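FOR IMMEDIATE RELEASE

Apr 20, 2026

Grisuvine opens its remnant room to everyone, and you don't need a trade account anymore

Hi all, Sixten Torvik here. I run Grisuvine, the fabric shop on the old mill road in Brekke, and I'm writing this release myself because the last time I paid somebody to do it they called us a "textile solutions provider" and my mother rang to ask if I'd sold the business. I haven't! We sell cloth. We've sold cloth for 19 years, mostly to upholsterers and curtain makers, and a bit to whoever wandered in out of the rain.

So, the news. The back room, the one with all the leftover pieces in it, is now open to the public during normal shop hours. Up to now you needed a trade account to go in there, and getting a trade account meant filling out a form I wrote in a bad mood years ago. The form is gone. You walk in, you turn left past the cutting counter, you dig.

We're calling it the Sorska Room, after the street our first shop was on. My staff wanted to call it The Pit. They still do, so if you ask for The Pit they'll know what you mean.

What you'll find back there is everything that comes off the end of a bolt or out of a canceled order. Printed cottons, linens, some heavy stuff for chairs, a lot of lining, and sample lengths from mills that don't exist anymore. Everything was sorted and measured this spring, and the final tally came to a little over 1,000 pieces (I did lose a bet on that, I'd said half as many). Each one has a paper tag pinned to it with the size and the price. If the tag has fallen off, bring the piece up front and we'll measure it again while you wait.
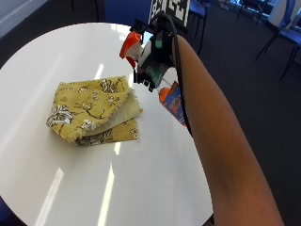

Prices are simple. Small pieces go by the piece, anything longer than a yard goes by length, and we round down. There's a bin by the door where everything costs one flat price, and that's the bin I'd head for if I were making a quilt or covering a few cushions. Florals go fastest, stripes hang around forever – I don't know why, I love a stripe – and plain navy is always gone by lunch.

A word about edges, as I get this question a lot. Remnants fray. Most of them were cut quickly and never hemmed, so you'll lose a little on every side once you trim them square. Please plan for that when you're working out whether a piece is big enough. If you're going to wash it before you sew, zigzag the cut sides first or you'll be picking thread out of the machine for a week. I also like to press a piece before I lay a pattern on it, even if I'm in a hurry. Old folds can throw your cutting off more than you'd think.

The second bit of news is that we've teamed up with Fesaden, the sewing school across the river, and I'm really excited about this one! Starting in April they're running a beginner class in our upstairs room, and every student picks their fabric from the Sorska Room before the first session. It's a project bag, a cushion cover and then something you choose yourself. There are 11 places in each class. That's how many tables fit up there if we want people to be able to stand up and get to the coffee, and believe me, we tried it with more.

You don't need a sewing machine to join. Fesaden brings theirs. You do need to be okay with a steep staircase, and I'm sorry about that. We've looked into a lift and the building won't take one, so for anybody who can't do the stairs we'll run the same class down on the shop floor after closing. Just tell us when you sign up and we'll sort out the times with you.

I've been asked whether opening up the back room means we're winding down the regular side of the shop. No. The bolts are staying where they are, our upholstery customers still get their discount, and we're still cutting to order. What changed is that the leftovers were piling up faster than the trade could use them, and I was tired of walking past good cloth that only needed somebody with a smaller project. An upholsterer can't do much with half a yard of print. A kid who wants a pencil case can.

We'll also take swaps, which is new and which I may regret. Bring us clean, unused fabric of at least half a yard and we'll give you store credit toward anything in the Sorska Room. No clothes, no old curtains, nothing that smells of basement. I get to be picky about this – my shop, my nose.

A few practical things. The parking lot behind the building holds very few cars, so try the street first. Dogs are fine if they're calm. Strollers fit down the main aisle but not between the back shelves, so leave yours by the counter and we'll keep an eye on it. We take cards and cash. Remnants can't be returned, but if you find a flaw we missed, come back and talk to me.

If you write about crafts, local business or anything close to it, you're welcome to come by and poke around before we open in the morning. I'm happy to talk for as long as you can stand it, and Fesaden's teachers have said they'll come over too.

Press contact: Sixten Torvik, owner, Grisuvine
94 Mill Road, Brekke
Ask for me at the counter or call the shop. Class sign-up is at the counter too, or through Fesaden's front desk.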